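About us

Strazds is a small outfit. We write the rules other people's robots get checked against, and we help shops and schools put them into practise. Started with 6 members, now 136. Office is upstairs, ring twice.

Day to day: arms, grippers, tables. Mostly in simulation first, then on the floor.

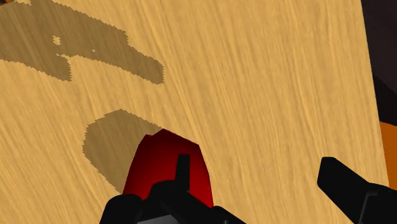
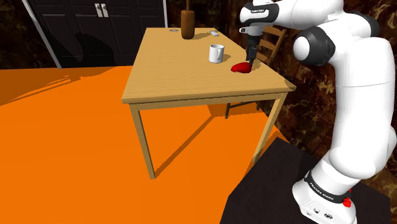 Gripper work over a wooden table, red object.

Kristaps Paju wrote to us after reading the draft grasping rules that a rule you can't check in one shift won't get checked, and would we please cut the ones that need a specialist and a free weekend. He also asked why a pass in simulation counted for anything at all.

Fair. We cut some. Simulation stays in, but only as step one. A sim pass means you may book a real trial, nothing more then that.

What we ask of members

Write down the task before you run it. One line is fine.
100 simulated runs of the same task, same settings, before a real arm moves. Log the fails too.
Fingers open, approach from above, slow for the last bit.
Stop button within reach of whoever is watching. Someone is always watching.
Changed the gripper? Changed the table? Start again from the top.
Keep your logs. Labelled. Not on somebody's laptop.

Who we are

Helju Vanags keeps the rules and answers the mail. Satish Rajan does site visits, Pichit Thongdee runs the simulation side and the Fudis log sheets (our own template, free to members, colour version or plain). Sarmīte Lill handles training.

We don't sell robots. Don't take money from anyone who does. Member fees only, plus the two-day course in Grukow every March.

Current rules adopted 2018-01-16. Next revision is open for comment now, send yours to Helju, short ones get read first. Schools join at half rate, ask for the form.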